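Speed and Force Limits for a Sorting Cell: Applying a Written Safety Practice in Simulation

Capstone project report, Automation Technology
Student: Sylvie Grewal
Industry partner: Fortin

1. Background

Fortin runs a small repair shop at its Mestberg site where mixed parts are sorted by hand at a bench. The company wants to move this work to a single robot arm that shares the bench with a person. Before any hardware is bought, the shop asked for a set of operating rules that its staff could read and check without help from the supplier.

The project had two aims. The first was to write those rules in plain language. The second was to test each one in a simulated cell and record which rules could be checked there and which could not. The shop's present work instruction, called Tusine internally, covers hand tools only and says nothing about powered motion.

2. Scope

The rules apply to one arm, one gripper, one table and one sorting tray. Mobile bases, conveyors and cells with more than one arm are outside the scope. Electrical safety is covered by the site's own procedures and is not repeated here.

The report is not a risk assessment. The partner must complete one for the installed cell, with the real tool and the real parts, before the arm is powered near a person.

3. Simulated cell

The cell was built in Durnosard, the simulation package licensed to the college. The arm stands on a pedestal and works over a table with an orange divided tray. Small parts are laid out beside the tray for picking.

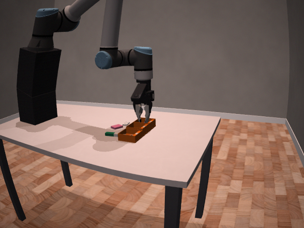 The contact model was left at its default settings for the first set of runs. This gave unstable results when a fingertip met a tray wall, so the time step was reduced to 2 milliseconds and the runs were repeated. Only the repeated runs are used in this report.

Arm speed was measured at the fingertips and not at the flange. The gripper extends well past the flange, and a wrist rotation can move the tips quickly while the flange hardly moves. Any rule based on flange speed alone would miss this.

4. Rules

The rules are numbered so that they can be cited in the shop's logbook.

Rule 1. The work area shall be defined in the controller as a closed volume. No part of the arm or gripper past the shoulder shall leave that volume during automatic running.

Rule 2. Fingertip speed shall be held to 90 millimetres per second inside the tray zone. The tray zone is the space over the tray, including its walls, up to the approach height.

Rule 3. Entry to the tray zone shall be vertical. Sideways travel between compartments shall be made above the walls.

Rule 4. A stop caused by contact shall need a manual reset. Automatic retry is not allowed.

Rule 5. Each compartment shall carry a label that a person can read from the operator's side. The label and the compartment name in the program shall match.

Rule 6. The layout of parts and tray shall be recorded before each batch of runs. A change in layout calls for a new record.

5. Checking the rules

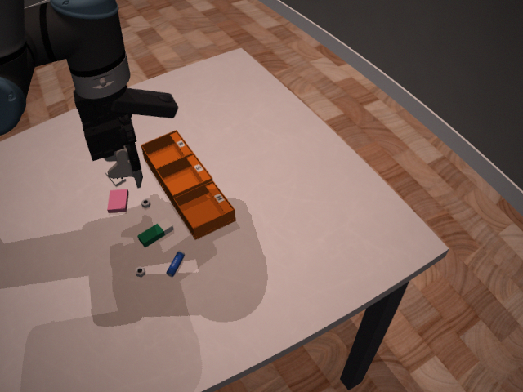 Figure 2. Parts beside the three-compartment tray, with labels along one side of the tray.

Rules 1 to 3 were checked from the motion log. The test set was 2000 runs with start positions varied across the table. A run was marked as failed if any logged sample broke a rule, even if the part reached the right compartment.

In the test set, 58 runs failed. Most were breaches of Rule 3, where the planner cut the corner between two compartments and entered the zone at an angle. Adding a fixed waypoint above each compartment removed these in a later check. The remaining failures were breaches of Rule 2 during wrist rotation. There were no breaches of Rule 1.

Rule 4 was checked by forcing contact with a tray wall and confirming that the program stayed stopped until the reset signal was given. Rules 5 and 6 are matters of procedure. They were reviewed with the partner and no pass rate is claimed for them.

6. Limits of the work

Simulation can show that a commanded path obeys a speed limit. It cannot show stopping distance on the real arm, which depends on payload, brake wear and controller delay. Contact force was logged but is not reported, as the stiffness values were not measured from real parts.

The speed in Rule 2 was chosen with the partner as a starting value. It should be reviewed once stopping tests have been done at Mestberg.

7. Recommendations

Fortin should add Rules 1 to 6 to the Tusine instruction as a separate section. The waypoint change should be kept in the delivered program and locked against editing from the operator screen. Stopping tests should be carried out at full payload, and the results filed with the layout records required by Rule 6.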